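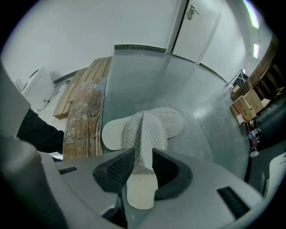 Efthymia Kontogiannis
Test technician, gripper bench

Wednesday, June 19, 2019

Gripper 4, pad check after refit. Both finger pads were changed yesterday for the Varkora grid pattern. Old pads had worn smooth on the lower third and were letting go of anything soft.

Zeroed the jaw with fingers closed, no load. Encoder read 513 at contact, should be 500. Backed off the left finger screw, reseated, same reading. Shimmed the right finger instead and got 500 on three closes running. Left the shim in.

Soft goods over the glass table: white quilted slippers, taken as a pair between the pads. Grip force at setting 7. Setting 4 is what the Clonitz sheet gives for fabric, but that was written for the old pads and I have not tried it with these.

Vents on the grey housing brushed out. Cable strain relief is still the March one, jacket starting to whiten at the bend. Ordered a replacement from Histov.

To do:
Repeat zero after a day's use.
Run settings 4 to 7 with the same slippers, log slips per setting.
Antigoni to check the finger screws for thread wear before we fit pads to the second unit.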